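I spent most of June in Zatano, the port town where the new sewing plant opened last year, trying to work out what the place has done for the people who took jobs there. I'd read the press coverage before going. Most of it was either ribbon cuttings or outrage, and I wanted to talk to a few people who clock in.

The plant is run by a company called Liltia. It makes T-shirts and hospital scrubs and ships nearly all of it overseas. The regional government built the road and the power line, and Liltia got a long tax holiday in return. The promise at the start was 2000 jobs. The number on the board by the main gate when I was there was 1181.

I rented a room from Lesego Mabaso, whose niece works on the collar line. Lesego used to sell cooked food by the bus stop in town. She moved her stand to the plant road when the hiring began and says she earns more now, though she has to leave the house at 4:30 in the morning to get a spot. Her niece earns a base wage plus a bonus if the line hits its target. In a good month the bonus covers the rent. In a slow month there isn't one, and the family is back to borrowing.

Transport came up in every conversation I had. The plant is 6 miles outside town and there is no company bus. The shared vans charge what they like at shift change. One woman told me the vans take close to a quarter of her pay. She had quit once over it and then come back, as there wasn't anything else hiring.

Still, very few people told me they wanted the plant gone. They wanted it to pay better and they wanted a clinic nearer than Eltevia. Several had put a new roof on the house or paid school fees on time for the first time. I don't think you can wave that away. I also don't think it answers the question of what happens when the tax holiday runs out and Liltia starts looking at the next port down the coast. The last big employer, a cannery called Deng, left behind a locked building and 3028 people on a list for back pay. Some of them are still on it.

The other thing people asked me about was machines. A supervisor had told the collar line that sewing would be automated within a few years. I can't say if he believed it or if it was a way to keep wages quiet. Cloth is floppy and hard for a machine to handle, and that has kept this work in human hands for a long time. I wouldn't want to bet a town on it staying that way.

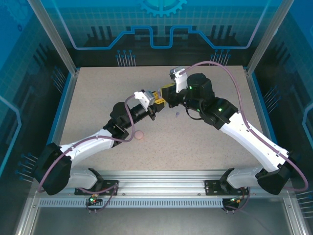 *Two robot arms on an aluminum rail, grippers almost touching over the table.*

I have more notes on the road and who paid for it, and I'm waiting on a copy of the land agreement from the district office. They said two weeks. I'll post it when it comes, along with what the farmers who used to work that land told me.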